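Storing loose accessories from carded dime store figures without losing the pairings?

Asked by Carola Kleinschmidt

Hi everyone! I've been picking up loose dime store figures since last June, mostly the rubbery spacemen and frogmen that came on header cards, and I've reached the stage where the figures are fine but the little bits are driving me up the wall. Helmets, air tanks, tiny rayguns, you know the sort. I have 15 figures from the Kaltier "Sea Patrol" line and a sandwich bag full of gear that may or may not belong to them. Some of it came in a mixed lot with Ryu spacemen and the colors are awfully close. How do you all keep the right pieces with the right figure — and is there any way to tell a Kaltier air tank from a Ryu one? I don't want to mark anything permanently. I paid 30 dollars for the whole lot, so I'm not crying over it, but I'd love to get it right.

3 answers

Maribel Correa

Oh, I feel for you, Carola, I had a shoebox exactly like your sandwich bag for years and used to just close the lid and go make coffee. Start with the tanks, they're the easy part. The Kaltier ones have a flat back with a peg molded on, and the peg is slightly oval. Ryu used a round peg, so a Ryu tank will go into a Kaltier frogman but it spins. If it spins, it goes in the Ryu pile. Helmets are harder and I'd leave them for last, when you're warmed up. 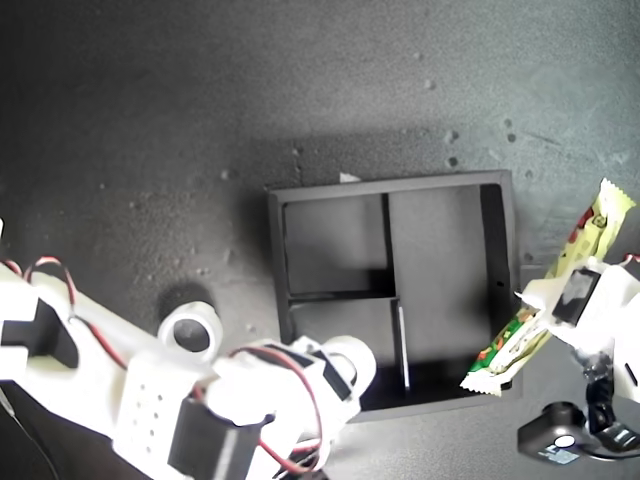
Sorting goes much better if you do one figure at a time and don't let yourself start on the next until the first is settled. I know that sounds slow, but it took me one long evening with the radio on and I enjoyed every minute. I work with a small black tray with three compartments, nothing fancy. The tall one on the right is for pieces I'm sure about, the square one at the upper left is for maybes, and the one underneath is for anything broken or chewed (there is always something chewed!). Pale gear shows up nicely against black, too, and those little clear visors don't wander off the way they do on a tablecloth. Once a figure is done, everything goes in its own small zip bag with a slip of paper, and the bag gets the same number as the figure's slip. Pencil only, please — ink can travel onto soft vinyl over a hot summer.

Sombat Bunnag

just use fishing tackle boxes. works for me

Hernán Ccori

Agree with Maribel on the pegs, with one caution. The late Kaltier frogmen, the ones on the card with the orange octopus, were made with a round peg as well, so spinning alone won't settle it. Look inside the left foot for a mold number. Mine say 997 and all of those came with round peg tanks. I have 7 of them and not one has an oval hole.

Also, please be careful with tackle boxes. Some of the older soft plastic dividers react with rubber figures and you end up with a melted patch on the back of the leg. I lost a nice green diver that way and I still think about him.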